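CLORNMONT – Sturudine has added a square food storage box to its Pleneck kitchen range. The box goes on sale in April through the company's Clornmont shop and by mail order.

The new size holds 500 milliliters and is intended for single lunch portions, snacks and dry goods. It consists of a white base with slightly flared walls and a lid in a muted mustard color. Base and lid are both plastic. The corners are rounded on both parts.

The lid has a round recess in its center. Latch tabs project at the sides of the box and stay clear of the recess, so the lid can be lifted from the middle once the latches are released. Base and lid are sold as a set; replacement lids can be ordered separately.

The first production run is 2000 sets, molded at the Doucet plant. Sets are packed 5 to a carton for trade customers. Cartons measure 19 inches on the long side and are stackable – earlier Pleneck cartons were not.

Product care: hand wash the lid with mild soap. The base may go on the top rack of a dishwasher. Remove the lid before heating food.

Trade orders placed by noon on a Wednesday ship the same week. Samples are available to retailers on request.

The mustard lid and a white tabletop:
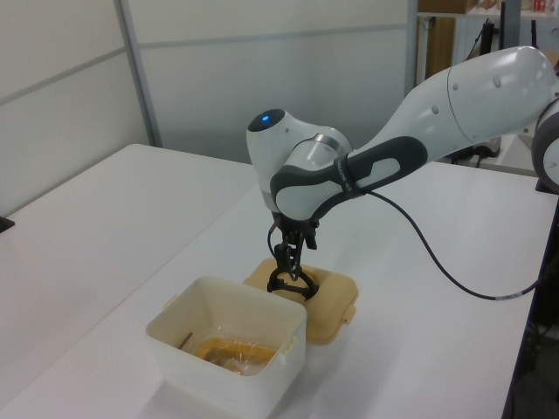
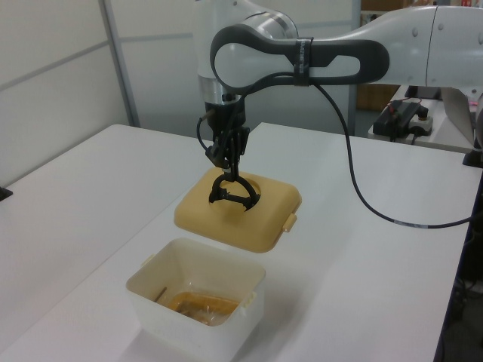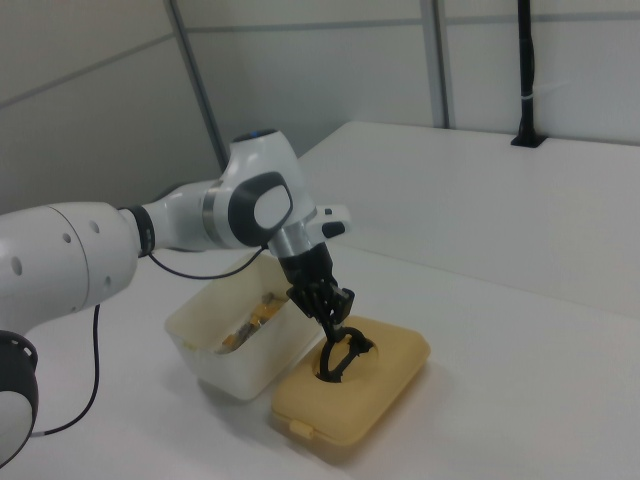

Photos: Sturudine. Free for editorial use with credit.

Existing Pleneck sizes remain in the range, and their item numbers are unchanged. The item number for the new set is listed in the spring trade sheet.

Contact: Sturudine Press Office, Clornmont | © Sturudine. All rights reserved. | Back to top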